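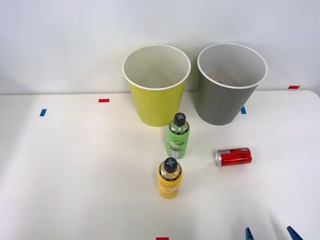 Falmont Device Repair Program
Progress report to the Mirnmont Fund, second reporting period, closing in May
Prepared by Percy Lozano, program lead

1. Status

Intake is on schedule. The Dromville bench opened in the first month of the period and now handles phones and tablets. Laptop repair remains at Falmont. The program received 493 devices, of which 200 came through Dromville. Spending is within the approved budget apart from the parts line (section 4).

2. Repair work

Screen and battery replacement made up most of the work at both sites. Charging port faults were the next largest group. Board-level repair is done only at Falmont, by Odair Teixeira, and 28 devices were waiting for it at the close of the period. The backlog comes mainly from phones with liquid damage, which need cleaning and inspection before a quote can be given.

The grant agreement sets a limit of 21 days from intake to return. Screen and battery jobs met it at both sites. Board-level jobs did not. Customers are told at intake that these jobs may run over and can withdraw the device at no charge.

3. Booking and tracking

The paper job cards were replaced by Trình, the booking and ticket system set up by Phong Tạ. Each device gets a ticket number at intake, and the customer receives a text message when the status changes. Two faults were found after launch:

Tickets moved between sites lost their parts history. Fixed.
Appointments booked after 5 p.m. were assigned to the wrong bench. A workaround is in place; the fix is in testing.

Old job cards for open repairs have been entered by hand. Closed cards will be kept on paper for the warranty period and then destroyed.

4. Parts

The parts line is overspent. Replacement screens for older models cost more than planned, and one batch was rejected on arrival for poor touch response. Cristian Taipe has returned the batch and the supplier has agreed to a credit, not yet received. We request permission to move unspent travel money to parts.

5. Training

Musyoka Ndung'u completed the battery safety module and now signs off on swollen battery removals at Dromville. Training in microsoldering was postponed when the second hot air station arrived with a faulty controller. The replacement has been tested and accepted.

6. Next period

Clear the board-level queue. Complete the booking fix. Hold the microsoldering training. Review screen suppliers and send the fund a revised parts forecast with the next financial statement.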